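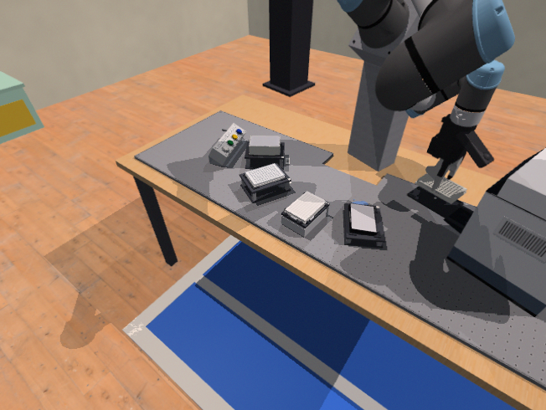

**Totis cell rules pack, 4 out of 5**

Quick one as I'm meant to be on shift. Bought the pack for our plate handling cell in April, 30 pages plus a layout checklist and a blank risk sheet. Wyn James did the setup, I just had to live with it.

Good bits first. Plain English. Tells you to agree reach limits before anyone writes a line of code. Stop and restart rules fit on one side of A4, so people read them. Restart section alone worth the money imo.

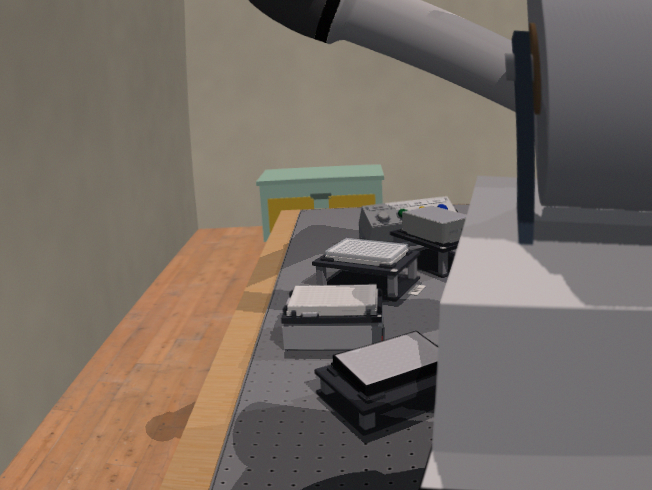
Layout checklist is the best part. Makes you walk the cell in the simulation first and ask dull questions, like can you get to the buttons without leaning past the arm. Our control box sits at the far end of the bench from the pedestal, plates on their stands in between, and the checklist had us argue that out properly. Also wants every fixture labeled the same way, fair enough.

Not so good: nothing on part-filled plates, and the risk sheet asks for teh same signature twice. Thulani Steyn emailed them, no reply yet.

Would buy again. Get the printed one, the PDF wont search.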